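3.2 Clearing the table before folding

I went into this thinking the folding would be the interesting part. Then I read back through my notes and kept landing on the table! People fold on whatever surface they have, and things live on that surface -- a sheet of paper, a power strip, a cloth from some earlier job. Hicham Zerouali, who coded the January notes with me, wanted a separate category for these leftovers, and I'm glad he pushed for it (we called them "stayers"). Figure 3 has two views of the same white table.

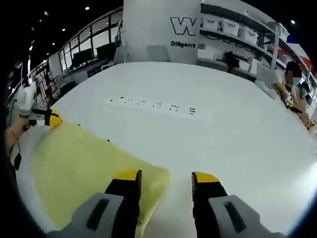
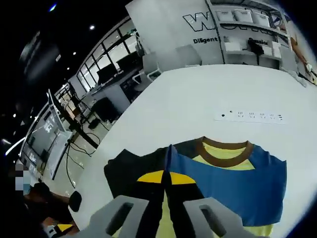

Figure 3. Top: a pale yellow cloth laid flat, with a printed sheet on the table. Bottom: a small color-blocked t-shirt, with a white power strip beyond it.

My favorite finding is how differently people treat a stayer depending on the size of what they're folding. With towels, our folders moved up to 20 stayers per session. With kids' shirts they mostly worked around them, and Aicha Filali told me she never even thought of moving anything for a shirt that small. I do the same at home, so I may be a biased reader of that one. Section 3.3 takes up sleeves.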